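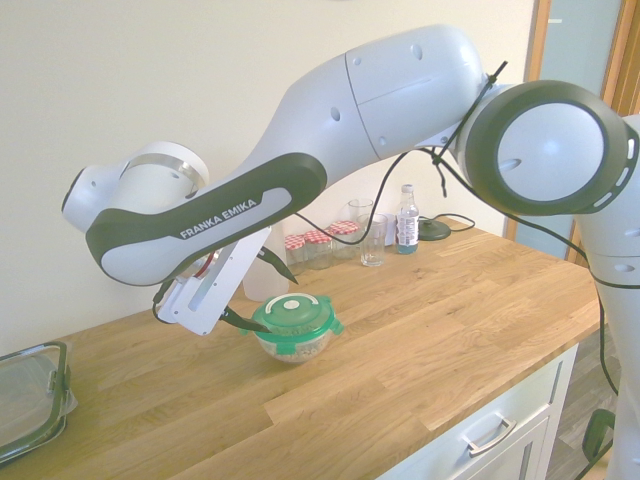 The Prolari recording service at the Jadoon cell is writing demonstration episodes in which the gripper width does not agree with the camera images. The fault was found during routine review of the Stuka collection and affects the lid task most severely. In that task the operator guides the arm to the round clear container with the green snap-lock lid, and the fingers must be placed at the lid with care before they are closed. In the affected episodes the width channel reports closed fingers while the images still show the approach. A policy trained on such episodes would learn to close the gripper too early.

Ticket status: Resolved, monitoring
Priority: High
Opened: 1 February 2020
Opened by: Sachiko Noguchi, Data Quality
Assigned to: Jairo Flores, Cell Operations
Component: Prolari recorder, gripper channel
Storage target: Sakivus

Scope

The Stuka collection plan calls for 1000 accepted episodes. At the time of opening, 800 had been recorded and uploaded to Sakivus. The automated alignment check had flagged 52 of these. All flagged episodes were recorded after the recorder was updated in December. Training jobs that read from the Stuka set have been suspended until this ticket is closed. Other collections at the Jadoon cell use the earlier recorder version and are not covered here.

Steps to reproduce

1. Start the recorder with the standard Stuka profile.
2. Home the gripper and confirm that the width reads fully open.
3. Begin an episode and guide the arm to the lid.
4. Close the fingers and hold.
5. End the episode and open it in the review tool with the width plot displayed under the images.

Expected result: the drop in the width plot coincides with the closing of the fingers in the images.
Observed result: the drop comes before the closing. The offset differs from one episode to the next but remains constant within a single episode.

Log

Entry 1, S. Noguchi
Flagged episodes have been moved to a holding folder on Sakivus. They have not been deleted. Please do not relabel or trim them while the investigation is in progress. Arm joint positions agree with the images in every flagged episode reviewed so far, which suggests that the fault is confined to the gripper channel.

Entry 2, J. Flores
Assigned to me. Physical checks were completed first. The fingers are firmly seated, the gripper cable is secured along the arm, and no error is recorded in the arm controller. The gripper was opened and closed repeatedly with the recorder stopped, and the width values printed to the console followed the motion as expected. I do not consider this a hardware fault.

Entry 3, J. Flores
I compared the clock on the recording computer with the clock on the camera computer. They agree. The time service was restarted as a precaution and a test episode was recorded. The offset was still present.

Entry 4, S. Noguchi
I would like to rule out the alignment check itself. It locates the closing motion by image difference in a fixed region near the gripper. Objects standing behind the gripper could in principle disturb that measurement, particularly clear ones. Kindly record a short series with the lid on the counter, so that the fingers meet it at the surface of the countertop, and leave the other items where they are.

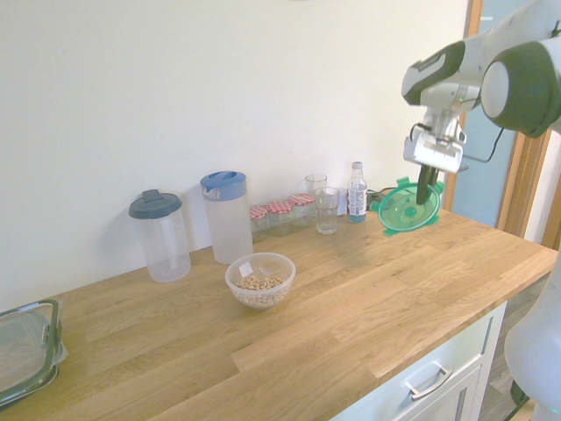 Entry 5, J. Flores
Series recorded as requested, 4 episodes in total. The jars, glasses and water bottle along the wall were left in position. The episodes have been uploaded to the holding folder with the tag "test" and must not be counted toward the Stuka total. I reviewed each one by hand without using the automated check, stepping through the images until the fingers began to move. The offset can be seen by eye in all of them. The alignment check is therefore reporting correctly.

Entry 6, S. Noguchi
Confirmed on my side. My hand-marked closing times match those of Mr. Flores. I withdraw the question regarding the check.

Entry 7, J. Flores
Cause identified. The updated recorder opens the gripper channel as soon as the operator arms an episode, whereas the image streams are opened only when the operator presses start. The recorder then assigns time zero to the first sample of each channel separately. If the operator waits between arming and starting, the waiting period is included in the gripper channel and absent from the images. When the files are written, the gripper values are shifted by that amount and the surplus at the end is dropped. This explains why the offset changes between episodes and why it does not grow during an episode. It also explains why the lid task is the most affected, as operators often pause to reposition the lid after arming.

Entry 8, J. Flores
A configuration change has been applied at the Jadoon cell. All channels are now stamped from the shared clock, and samples received before the start signal are discarded. Further test episodes were recorded with a deliberate wait after arming. No offset was found in any of them.

Entry 9, S. Noguchi
On the matter of recovery, the recorder log retains both the arming time and the start time for each episode. The shift can therefore be calculated and reversed. The values dropped from the end cannot be restored, however, and an episode in which the fingers were still moving at the cut must be treated as incomplete. I propose that corrected episodes be reviewed individually before they are returned to the collection.

Entry 10, J. Flores
Agreed. The correction script is stored beside the holding folder. It writes to a new file and leaves the original unchanged. Each corrected file carries a note of the shift applied.

Interim instructions to operators

Place all objects for the task before arming the episode. If an object must be moved after arming, cancel the episode and arm again. Do not edit the Stuka profile locally. If the review tool displays a width drop before the fingers close, stop collection and add an entry to this ticket with the episode name and the time at which it was armed.

Episodes should not be discarded on account of a failed grasp alone. Failed attempts are retained in the Stuka set under their own label, provided that the channels are aligned.

Remaining actions

Review of corrected episodes in the holding folder: S. Noguchi
Report of the channel start behavior to the Prolari maintainers: J. Flores
Addition of an alignment test to the daily startup checklist: J. Flores
Release of suspended training jobs: S. Noguchi, on completion of the review

Entry 11, S. Noguchi
Review has begun. Collection may resume at the Jadoon cell under the interim instructions. New episodes are to be uploaded to the regular Stuka folder on Sakivus. The ticket remains in monitoring status until the review is complete.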